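Grasp by grasp, Nolville's robot builds up its examples
January 2024

There is a small blue plush toy in the grey bin at Kelteo's workshop in Nolville, and the KUKA arm has been sent after toys like it a good many times. 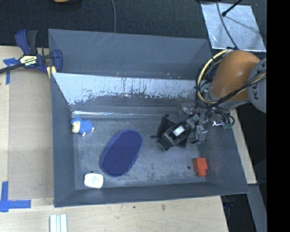

3,902 tries and counting

Ademir Coutinho and Shafiq Siriwardena, who run the Rasby project between them (and very cheerfully too), have now saved 3,902 grasp attempts for their learning system, 1,470 of them since September. Every try is kept, good or bad, as the misses teach it plenty. "We've grown rather fond of the misses," says Siriwardena. The pair hope to add 44 new objects by spring.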